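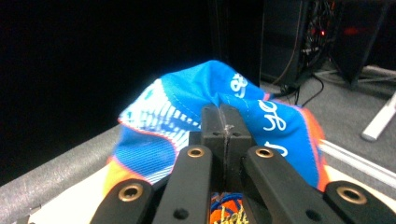 BRESECK, September 26, 2025 — Trumum, the laundromat and mending counter on Briggs Street, will open its lost sock wall to the public next month. Anyone missing one sock may come in and look for it. Anyone missing two is asked to consider whether they packed them.

The wall holds 237 single socks left in the shop's washers and dryers over the past two years. They are pinned up by main color, with a separate section for socks whose main color is under dispute. The blues take up the most room. Among them is a bright blue one with jagged white stripes like a row of teeth, big curly white lettering and an orange edge, which would seem a hard sock to forget owning. It is still up for claim.

"People will drive back across town for a phone charger," said Evaristo Varela, owner of Trumum. "For a sock, they let it go. They go home and put the other one in a drawer and I suppose they wait. I've got the same drawer, so I'm not judging."

Claiming a sock is simple. Bring the mate. If the two match, the sock goes home, free of charge. If they nearly match, staff will hold both up by the window for a second opinion, and the customer's word is final. Photos of the mate are accepted but tend to cause arguments over navy and black.

Socks that find no owner by closing day will be offered as pairs of convenience. Abundio Manríquez, who runs the mending counter, has been sorting them by size and thickness and will sell the new couples for a dollar each. Holes in the heel or toe are darned first, in whatever yarn is on hand. Customers who want matching yarn may supply it.

"The thick ones are easy, they get along with anybody," said Manríquez. "Dress socks are the trouble. I have 22 thin gray ones and every one is a different gray. I laid them out on a Sunday to settle it and I had to go for a walk."

The wall was put together after a clear-out of the back shelves, where the socks had been living in detergent tubs. Earlier plans to cut them up for dust cloths were dropped when a customer recognized one of hers in use on the folding table. She was very decent about it.

Trumum will also hold a short darning class each Saturday of the event, taught at the mending counter with a wooden egg and a lamp. The class takes 10 people. Beginners should bring a clean sock with a hole no bigger than a quarter — the word "clean" is there by request of the instructor. Athletic socks are welcome. Toe socks will be handled case by case.

Donations of single socks are not being accepted, and the shop would like to be quite clear on that point. Bags left at the door after hours will be washed, dried and returned to whoever can be identified.

The wall can be seen during normal shop hours, from 10 in the morning until the last dryer stops. Parking is behind the building, next to Semby Shoe Repair, which has asked us to mention that it is open too.

ABOUT TRUMUM
Trumum is a family-owned laundromat in Breseck offering self-service washing, drop-off laundry, hemming, patching and darning. Press visits may be arranged with Evaristo Varela at the front counter. Please don't call during the Saturday rush.

News > Local Business > Releases

Filed under: Laundry & Mending, Community Events, Lost and Found

Search releases Enter keyword Go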